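Keeping a desk for coaching calls at home

Posted 2024-03-14 by Jomar Bautista

Most of my clients see me on a screen now, and a fair number of trainee coaches have asked how I keep the desk in order between sessions. These are the habits I use in the back bedroom at Melside.

Face the desk to a side wall if the room allows it. With a window behind you your face goes dark, and with one in front you squint by mid-afternoon. I moved mine in June and stopped getting headaches.

Wipe the desk with a barely damp cloth at the end of the day. Washing-up liquid leaves a film that picks up every fingerprint, so use plain water and dry it straight away.

Keep client notes in a box with a lid. Mine is an old shoebox with card dividers, one per client, initials only. Anything finished with goes through the shredder on Friday.
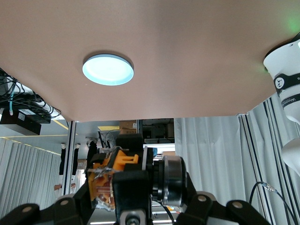 Put a folded tea towel under the keyboard if you type while people talk. It takes out most of the clatter. A rug does the same for chair wheels on bare boards.

For books, I keep 3 within reach and the rest on the landing. If a client asks to borrow one, write it on a slip and leave the slip in the gap. I have lost two good workbooks by trusting my memory.

Squeaky chair: turn it over, tighten every bolt a quarter turn, then rub candle wax on the joint that moves. Oil drips on the carpet.

Leave ten minutes between calls. Open the window, fill the water jug, and put the last person's notes away before you take out the next.

Next time: labelling folders, and getting biro off a painted door.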